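From: Renu Shakya
To: supper-swap list
Date: 18 October 2022
Subject: Re: dumplings for the next swap

Archie Gourlay wrote:
> Can anyone do a wrapper that doesn't split? Mine were
> soup by the time we sat down in August.

Archie, yes!! Use boiling water in the dough, 700 g flour, and rest it under a towel while you chop the cabbage.

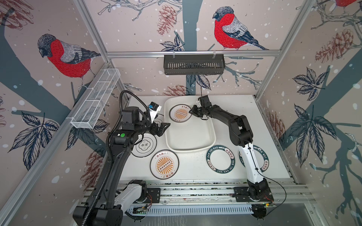
Salt the cabbage first and squeeze it hard. I got 11 out of my first batch before I ran out of filling (greedy spoon), and they were so good with black vinegar. Dinesh, bring your chili oil again, please!

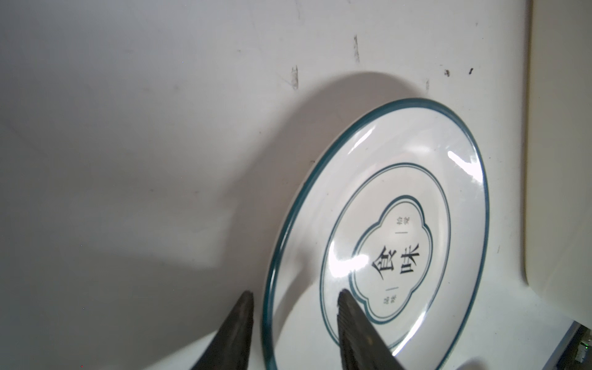 Oval plate with teal rings, 食味 in the middle

Renu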